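Shared Worktables Open to Members at Rurnton Community Workshop

RURNTON - The back room at the Rurnton Community Workshop has reopened with new shared tables, and members can start booking them this month. The room had been closed since October while the floor was patched and the old benches were taken out.

Stelios Kontogiannis, who manages the building, said the old benches were dark, heavy and hard to keep clean. The replacements came from Fimora, a furniture supplier in Vachon, and were put together over two evenings.

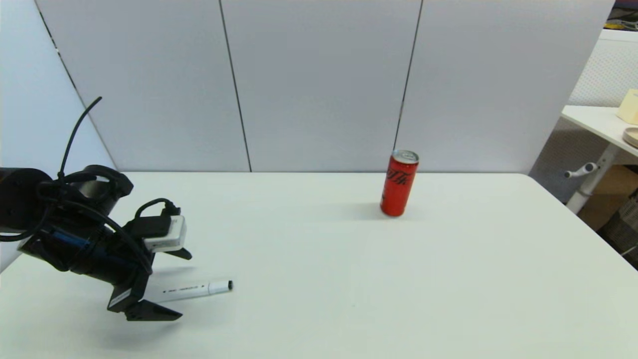

Members voted for plain white tops at a meeting last spring. Some worried that every stain would show. Kontogiannis said that was part of the reason for picking them, as people tend to wipe up what they can see. Small things are also harder to lose on a light surface, though a white marker lying flat can still be easy to miss next to something as bright as a red soda can. Drinks are allowed in the back room under the new rules, but they have to be kept toward the far side of the table, away from tools and cables.

Bookings are for up to three hours at a time and can be made at the front desk or by phone. Each member may hold two bookings at once.

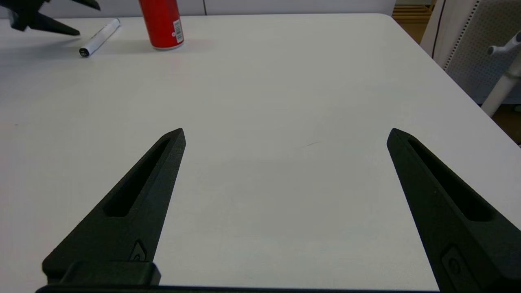
Anyone who books a table is asked to leave it the way they found it. Cloths and a mild cleaner are kept on the shelf by the sink. Scouring pads should not be used on the tops, and cutting must be done on a mat.

Shirley Gill, who runs the Rindard drawing group, said her members had been meeting in the hallway during the work and were glad to be back at a proper table. 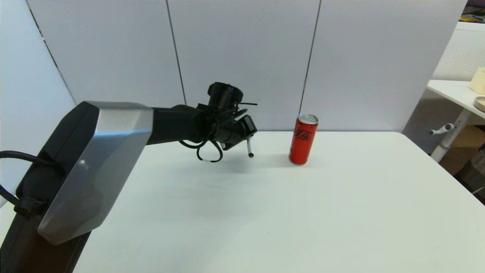 Gill's group will meet in the back room at 5 p.m. starting this month. The first session will be on drawing everyday objects, and beginners are welcome. A slim red can with a silver lid is the sort of subject she likes for new people, with its simple upright shape and a bright highlight running down one side. Paper and pencils will be provided.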